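Silotholm Help Exchange
Home and Family > Learning to read

My son knows all the letters but does not put them together

Posted by Ham, in September

Hello to all. My son is nearly five and he knows the name of every letter. He learned them early, from a song, and he is proud of it. When I write CAT on paper, he tells me "see, ay, tee" and then he looks at me and waits. If I ask him what the word is, he guesses. Sometimes he says "dog".

We speak two languages at home and English is my second one, so I am not sure if I teach him the sounds correctly. My mother-in-law says that I should wait for school. My neighbour says that her daughter was reading whole books at this age, and this made me worry more than I want to admit.

My questions are these. Should I stop with the letter names? Which letters should come first? And is it a problem that the other language at home has different sounds for the same letters? I have paper, pencils and a box of foam letters, and I can give perhaps 15 minutes in the evening before his bath. I would prefer not to buy a programme. Thank you for your patience with my long message.

2 replies

Chang-ho Maeng

Dear Ham,

I was in the same situation with my daughter, and I also learned English as an adult, so I will write what we did and you can take the parts which suit your family.

First, please do not worry about the neighbour. At this age the difference between children is very large. My daughter read her first word some months after her cousin, and now they exchange books.

Letter names

You do not need to forbid the names. He will need them later for spelling. But for reading, use only the sounds for a while. When he says "see", you answer with the short sound, as in "cup", and continue. Be careful with one thing, which I did wrongly myself for a long time: do not add a small "uh" after the consonants. I was saying "muh" and "tuh", and then my daughter tried to join "muh-a-tuh" and of course she did not hear "mat". Say a long "mmm" and a very short, whispered "t".

Which letters first

Do not go from A to Z. We began with s, a, t, p, i, n, because with these six you can already make many short words: sat, pin, tap, nip, tin. Put away the other letters. When the whole box is on the table, the child plays with the colours and the lesson is finished.

Use lowercase if your set has it. Most words in a book are printed in small letters, and a child who knows only capitals must learn many shapes again. With foam letters there is a further difficulty, that they can be turned in every direction. The letters b, d, p and q become the same thing if you turn or flip them, and e can also confuse when it lies on its side. I drew a thin line with a marker along the bottom of ours, so that she could see which way was down.

A few letters on a plate

This was the most useful habit for us. I put only three letters on a small plate and nothing else near it. The plate gives a border, and the letters do not wander away over the table.

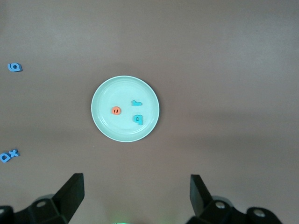
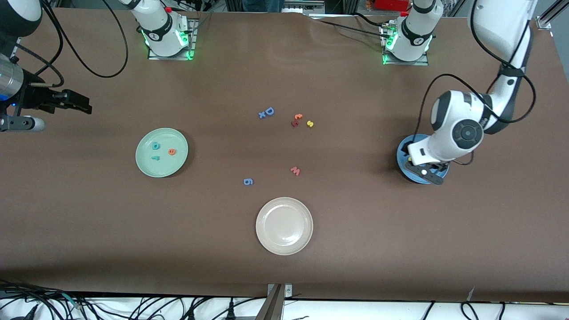
How we used the plate in the evening

Begin without reading. Say a sound and let him give you the letter. Then say a short word slowly, "p — i — n", and let him put the letters in a row from left to right. He builds the word before he reads it, and for my daughter this was much easier. After that, push the letters closer together while you both say the sounds, until they touch. Then change one letter only, so pin becomes tin, and tin becomes tan.

Stop while he is still happy. Your 15 minutes is enough, and on some evenings three minutes was our limit. If he guesses "dog", do not say that it is wrong. Cover the word with your hand, show him the first letter and begin again.

About two languages

I do not think it is a problem. We kept the foam letters for English, and for the other language I wrote on blue paper. She mixed them sometimes, mostly the vowels, and it passed. If you are not certain of a sound, ask at the school or the library for a recording. I listened to mine in the kitchen and practised it like a student.

I hope that this is of some help to you. Please write again how it goes.

Presus

Agree with most of that, but I'd leave out the drills completely if he's not five yet. Just read to him. Run your finger under the words and let him "read" the last one of a line he knows by heart. Rhyming games in the car too.

Also get his hearing checked if he can't tell you what sound "sun" starts with after a few weeks of playing at it. Ours had glue ear and we missed it for ages.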